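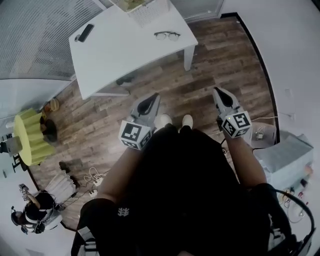
Bonjour à tous, on organise une petite journée portes ouvertes au local en mars et je cherche des conseils pour la partie robotique. L'idée est de laisser les visiteurs essayer les pinces à main, une dans chaque main, celles avec le cube blanc à motifs noirs sur le dessus. Pour l'instant on s'entraîne entre nous autour de la table blanche, avec la corbeille tressée, un téléphone et une paire de lunettes posés dessus, et des câbles blancs qui courent par terre jusqu'aux multiprises. Je me demande combien de personnes faire passer à la fois, et surtout quoi leur donner à attraper – j'ai peur que ça devienne vite long pour ceux qui attendent !
Comov, 14 février 2019

Ezequiel Arriaga
Salut ! On a fait ça l'an dernier chez Gason, 112 visiteurs sur l'après-midi, et on s'en est bien sortis avec des groupes de 3. Deux qui manipulent, un qui regarde, et on tourne au bout de 7 minutes. Pour les objets, prenez du mou et du léger, les enfants adorent (nous c'étaient des éponges et des chaussettes roulées). Évitez de laisser vos lunettes sur la table, j'y ai perdu une branche... Et fixez les câbles au sol avec du gros adhésif avant l'ouverture, les gens regardent leurs mains et pas leurs pieds.

Domański
des éponges oui. chez nous on avait mis des gobelets, trop glissants

Eckhard Diekmann
Je plussoie pour l'adhésif. J'ajouterais une démonstration de deux minutes au début de chaque groupe, sinon tout le monde cache les cubes avec la manche ou le poignet et le suivi décroche. Demandez aussi de remonter les manches longues. Par contre 7 minutes, je trouve ça court pour des adultes, ils commencent à peine à prendre le coup – à vous de voir selon la file.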